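**Board notes, September, after lunch**

Still not convinced by this paper board. Nine white squares, three by three, letters along one side and numbers along another, plus the strip with the arrow. Bit-na Cheon thinks it's good enough to write the Jundik sheet from. I have my doubts.

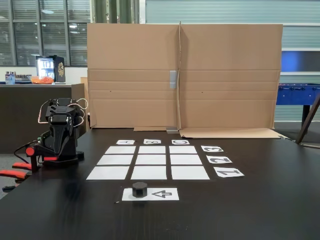
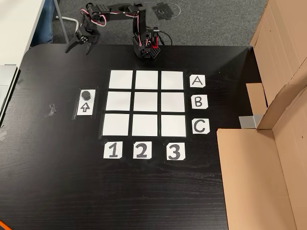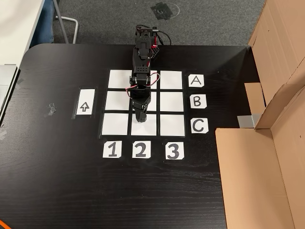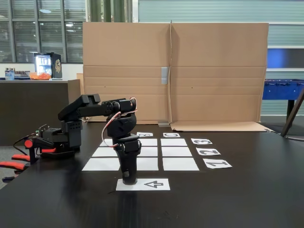 Same nine squares on a dark top each time. In the first picture the letters run over the columns and the numbers go down the side. In the second the letters mark the rows and the numbers the columns. So what is "B2"? The middle, fine, whichever way you read it. "A3" is another matter, and I'd bet a biscuit that half of our notes mean the wrong corner.

Maj-Britt Lindholm disagrees: a label belongs to its square wherever you happen to stand, she says, and anyone muddled should walk round the table before they write anything down. She'd sooner keep the cards and put a fixed "this side is near" line at the top of the sheet.

Maybe. I've seen that line ignored on the Lobo sheets, all 263 of them.

Other grumbles:

- Clear tape. Leaves scraps on the desk and I don't trust it to hold a card straight for long.
- Black gaps are useful. Leave them.
- The arrow strip needs its own name on the sheet. "The start bit" won't do.

To try: letters and numbers printed on the squares themselves, small, in one corner. Needs some 2 hours and a decent pair of scissors. Torunn Fjeld has the paper.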